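About Evthorpe

Evthorpe Pickling School started in February in Edgardo Dagdag's kitchen, after a cabbage harvest that got out of hand. His neighbors were given sauerkraut until they stopped answering the door. A few of them asked how to make it instead, and those were our first students.

These days Edgardo teaches the ferments and Jolene Nepia teaches the vinegar pickles. They have agreed to disagree about dill. Classes take up to 10 people, run for 2 hours, and finish with a jar you carry home on your lap.
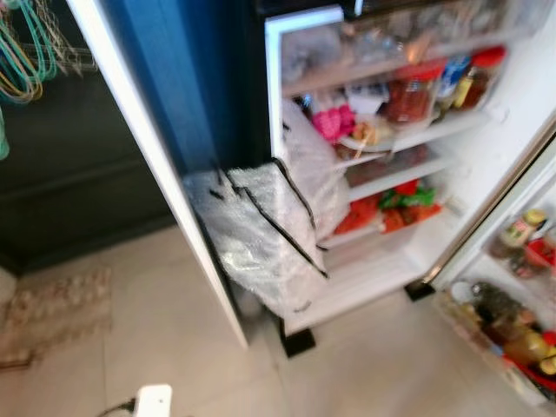 We don't hand out certificates. We do answer email, including the kind sent at midnight with the subject line "is it supposed to smell." Usually it is. Beginners should start with the cucumber class. The kimchi class fills up first, and Jolene keeps the waiting list in pencil.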